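Storing Handleless Cups in a Wire Basket

Bonurine Home Notes, entry 1182
Updated September 26, 2026

Handleless cups take less shelf space than mugs but are easier to chip, as the rim is usually what gets knocked first. The method below uses an open mesh basket kept on the table or counter. It suits straight-sided ceramic tumblers such as the Clirunar plain series. Stemmed glasses and cups with saucers need a different arrangement.

What you need
Cups, up to 9 per basket
One rectangular open-topped wire basket
A dry cotton cloth
Thin shelf liner, cut to the inside floor of the basket (optional)

Before you start
Wipe the tabletop and let it dry. Grit under a cup base will scratch a wood finish. Check the basket for bent wires and burrs by running the cloth along the inside walls; if the cloth snags, file the spot or use another basket.

Set the basket toward the back of the table and leave the front clear as a working area. Each cup is placed upright here and checked before it goes in. 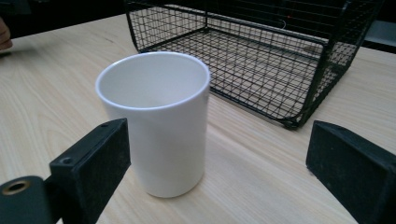
STEP 1: CHECK AND LOAD

A plain white cup with a rounded rim, standing in front of black wire mesh, is easy to inspect. Look at the rim first, then the inside wall, then the base. Set aside any cup with a chip or a hairline crack.

Dry the inside with the cloth. Hold the cup by its sides, below the rim, and lower it straight down into the basket. Start in a far corner and fill one row at a time. Leave a finger's width between cups.

STEP 2: UPRIGHT OR INVERTED

Store cups upright if they are used daily. Invert them if they will sit for more than six days, and fit the liner first so that the rims do not rest on bare wire. Do not stack tapered cups inside one another; they can wedge.

STEP 3: PLACEMENT

Keep the basket at least 20 inches from the stove. Lift it with both hands when moving it, and take the cups out first if the basket is full. Slide nothing across the wood.

Maintenance
Wash the liner monthly. Brush the mesh with warm water and dish soap, then dry it fully before reloading.

Related: Zonberg drawer dividers, fitting guide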